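チケット 1467
件名:グリッパ開度の推定値が、透明な容器のときだけ嘘をつく
プロジェクト:Darach
分類:データ前処理/手持ちグリッパ
優先度:中(起票時は「低」)
状態:解決(条件つき)
起票:Hiếu Lương
担当:Drahomíra Pešek

起票内容

手持ちグリッパで集めた実演データ1000本を前処理にかけたところ、200本で開度の時系列がおかしくなっています。物を握った直後、指がわずかに開いてまた閉じ、それを繰り返します。人間の手がこんなに几帳面に震えるとは思えません。

カメラ軌跡の復元は全部通っています。時刻合わせのログにも警告なし。つまり、どのチェックも緑のまま変なデータが学習に流れています。緑色のチェックマークに対する信頼が少し下がりました。

この開度をそのまま教師にしてSomusを学習させると、方策は律儀に震えを覚えます。実機ではボトルを持ち上げる途中で指を緩め、考え直したように握り、また緩めます。Clirambridgeの実験室では、これを「ためらい」と呼ぶ人まで出ました。名前がつくと仕様に昇格しそうなので、その前に起票します。

再現手順
前処理を既定の設定で回す。開度のグラフを開く。把持区間を見る。ため息をつく。

期待する動作
握っているあいだは、握っている値が出ること。

Drahomíra Pešek
受け取りました。まず疑ったのは指の柔らかさです。リブのついた柔らかい指なので、物に当たれば変形します。ただ、陶器のマグを握った実演では同じ指がおとなしいままでした。指の変形が原因なら、マグのほうでも暴れるはずです。

次にHusarの校正ファイルを疑い、別の日に取った魚眼パラメータと差し替えました。結果は変わらず。校正は毎回まっさきに疑われ、毎回無実で帰ってくるので、そろそろ謝罪の定型文を用意したほうがいいかもしれません。

異常のある実演を把持対象で並べ直したら、すぐに偏りが出ました。ほとんどが透明なボトルや瓶です。木の卓上で集めた組がとくにひどく、窓際で撮ったものは開度のグラフがのこぎりになっています。

復習しておくと、うちの開度推定は画像からマゼンタの領域を拾い、左右の塊の距離を開度に換算しています。サーボもエンコーダも積まずに済む、軽くて安い方法です。安さの請求書は後から届く、というのが今回の件のようです。

該当する組から、青い液体の入ったボトルを握っている画像を貼ります。マゼンタの指が両側にあり、液体の上の縁には紫がかったところがあります。これを踏まえて、色相のしきい値の話をさせてください。
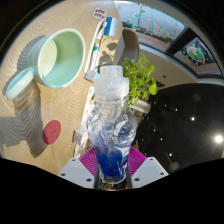
Trí Trương:しきい値を狭めるだけなら反対です。前に一度やりました。紫を締め出したら、日陰に入った指まで一緒に締め出されて、開度が欠測だらけになりました。震える値より、ない値のほうが正直ではありますが、学習の役には立ちません。色で決着をつけようとするのをやめて、位置の事前知識を入れませんか。指はカメラに固定された経路しか動けないのに、推定器は画像のどこに指が現れても驚かないように書かれています。寛容すぎます。

Drahomíra Pešek
そのとおりでした。推定器のコードを見ると、探索範囲の初期値が画像全体です。コメントには「暫定」とありました。暫定のまま長寿を迎えています。

切り分けのため、推定器が指とみなした画素を時系列で書き出しました。異常区間では、指本体の塊に加えて、ボトルの輪郭の内側に小さな塊が出たり消えたりしています。塊の重心がそのたびに内側へ引っ張られ、距離が縮んで見え、消えると元に戻ります。指が開いたのではなく、勘定に余計なものが入ったり抜けたりしていただけでした。

候補になるのは液体の色と、透明な面に映り込んだ指の色の両方です。どちらがどれだけ効いているかは、既存の録画からは分けられません。分けるには中身と照明を変えた撮り直しが要ります。やりたい人がいれば譲ります。

Jayanthi Mudaliar
横から失礼します。評価の観点で一つだけ。開度のグラフがなめらかになったことを成功の基準にしないでください。なめらかにするだけなら移動平均で今すぐできますし、その場合、把持の瞬間まで一緒に丸まります。見た目がよくなって中身が悪くなる修正は、過去の私が得意としていました。

基準は、指を閉じ始めた時刻と閉じ終えた時刻のずれにしてほしいです。人が映像を見てつけた時刻があるはずです。

Drahomíra Pešek
了解。ずれが3フレーム以内なら合格、とします。

修正案
一、指の可動経路を校正時に一度だけ記録し、その帯の外は見ない。
二、塊の重心の代わりに、指の付け根に近いリブの並びを追う。先端寄りは物に触れて曲がるうえ、透明な物の映り込みにも近い。
三、左右の推定が食い違ったフレームは値を出さず、前後から補う。補った区間には印を残す。

三番目の印は地味ですが、今回いちばん欲しかったものです。推定器は自信がないときも自信満々の数値を出していました。人間なら会議で出世する性格です。

Hiếu Lương
修正版で再処理しました。異常が出ていた200本のうち、ほとんどの震えは消え、時刻のずれも合格の範囲に入っています。残ったものは、ボトルを大きく傾けて、指の付け根まで容器の膨らみが重なる実演です。こちらは「補った」の印が長く続くので、少なくとも自動で見つけられます。以前は目で探していました。目はもう返してもらえないそうです。

Somusも学習し直しました。ネットワークも学習率も触らず、開度の列だけを差し替えています。実機は持ち上げの途中で指を緩めなくなりました。「ためらい」は廃止です。

Aurélien Chauvin
論文の草稿に「方策は透明物体の把持において慎重な挙動を獲得した」という一文が残っています。消していいですか。

Hiếu Lương
消してください。できれば履歴からも。

Drahomíra Pešek
履歴からは消しません。代わりに手法の節に、開度が画像からの推定値であること、透明な容器で系統的な誤差が出たこと、補間した区間を損失から外したことを書き足しました。以前の学習結果と比べる図は、両方とも新しい開度で計算し直すまで保留です。古いほうだけ古い前処理で並べると、手法の差なのか前処理の差なのか読めません。

残件
・付け根が隠れる実演は学習から除外。閾値は設定ファイルに出した。
・液体の色と映り込みの切り分けは別チケットへ。担当は空欄。
・推定器のコメント「暫定」は削除済み。

Trí Trương
新しい探索範囲の行にも「とりあえず」と書いてありますが。

Drahomíra Pešek
直しました。状態を「解決(条件つき)」に変更します。条件は残件の一行目と二行目です。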